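4 Comparing the jaws

4.1 What we wanted to find out

The bench tests in Section 3 told us how hard each jaw set can squeeze and how much it flexes under load. They say very little about how it feels to use one for an hour. A jaw that does beautifully on a steel test cylinder can be a nuisance with a glass jar and a round lid, and we had a strong suspicion that the Corunard claw jaws, which came second in almost every bench measure, would do much better once people had them in their hands. We are happy to report that the suspicion was worth following up!

Three jaw sets were compared. The Corunard claw has curved fingers that close around an object and touch it at several places. The Skitcombe pad has two flat faces with a soft lining. The third set, which we call the hybrid, was made in our own shop at Celtstead and joins one claw finger to one flat pad. All three fit the same hand-held body, so the grip, the trigger travel and the cable routing stayed the same throughout. Operators worked with one gripper in each hand, and both hands always carried the same jaw set.

4.2 The jar task

We picked jars with wooden lids as our main object after a month of trying other things in April. They are a very good test. The glass is smooth, the lid gives the jaws a different surface to hold, and the contents change the weight from one jar to the next. A jar that tips is also easy to spot in the recordings, which made scoring much quicker than with the soft packages we began with.

In each trial the operator started with a jar on the table, picked it up with either gripper, and placed it upright on a raised stand among the jars that were already there. The last placement is by far the most interesting one. The free space is smaller, the jaws have to open without nudging a neighbor, and the operator has to decide early from which side to come in. Several operators told us they planned the whole sequence around that final jar.

A trial counted as a success when the jar stood upright on the stand and had not moved any other jar by more than its own lid width. Touching a neighbor was allowed and was logged as a contact. A regrasp was logged each time the jaws opened and closed again on the same jar before it reached the stand. We had first planned to score contacts as failures, but two days of pilot work showed that good operators sometimes lean one jar lightly against another on purpose, and it seemed wrong to punish a useful trick.

4.3 Operators and trials

There were 14 operators, none of whom had used any of the three jaw sets before. Every operator was given ten practice placements, making 140 in all, and these were left out of the analysis. The order of the jaw sets was changed from person to person. The scored set holds 2,052 trials after we removed those in which a cable came unplugged or the recording stopped early.

Jaw opening and trigger force were logged at 1,000 Hz through a De Graaf interface box. Video was taken from head height, looking down at the table and the hands, and was used for all scoring of contacts and regrasps. Bjarke Ravn scored the full set, and a second reader scored one operator in seven without seeing the first set of scores. Where the two disagreed, the clip was watched again by both. Most of the arguments were over very light contacts, and a few clips had to be replayed many times before anyone was willing to commit.

The cables deserve a mention. With two grippers in use, each cable pulls a little on the wrist, and the pull changes as the arm reaches across the table. We left operators free to arrange their own slack. Some let it hang in front of the table edge and others passed it over the side. We did not find a clear link between the choice and the number of regrasps, though the groups were small and we would love to see this tested properly.

4.4 Using the second hand

One thing we had not planned to study turned out to be a highlight. Although the task can be done with one hand, the other gripper was rarely parked. Many operators held it open and low over the table while the first hand carried the jar, and brought it in if the jar began to swing. With the claw jaws this worked wonderfully well: the curved fingers could catch the jar from a wide range of angles, and operators often made the save without slowing the first hand. With the pads, the same move needed a careful approach along the flat faces, and most people gave it up after the first few tries.

The drawback of the claw is bulk. Once closed, it hides a good part of the jar from the operator, and the lid may be the only thing left to aim with. Operators dealt with this by moving the head to one side just before the release. The move is easy to see in the video, and it costs time. The hybrid was meant to solve this problem and partly does, since its flat side leaves one face of the jar in view. Its weak point is that it has to be held the right way around, and operators who forgot this had to turn the wrist and start over.

Figure 4 shows the claw set in use during the jar task. Two jars are on the stand, the third is lifted in the right gripper, and the left gripper is empty.

Figure 4. Jar task with two hand-held grippers, seen from head height. The jaws of the right gripper cover most of the third jar, leaving its lid as the main visible part.
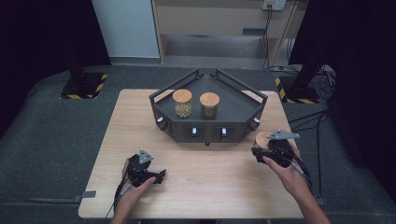
4.5 Regrasps and contacts

Regrasps were least common with the claw and most common with the pad, and this order held for all but two operators. Contacts went the other way. The pad takes up less room between jars, and on the final placement it touched a neighbor less often than either of the other sets. The hybrid sat between the two on both measures, closer to the claw on regrasps and closer to the pad on contacts, and we think a slimmer version of it is well worth building.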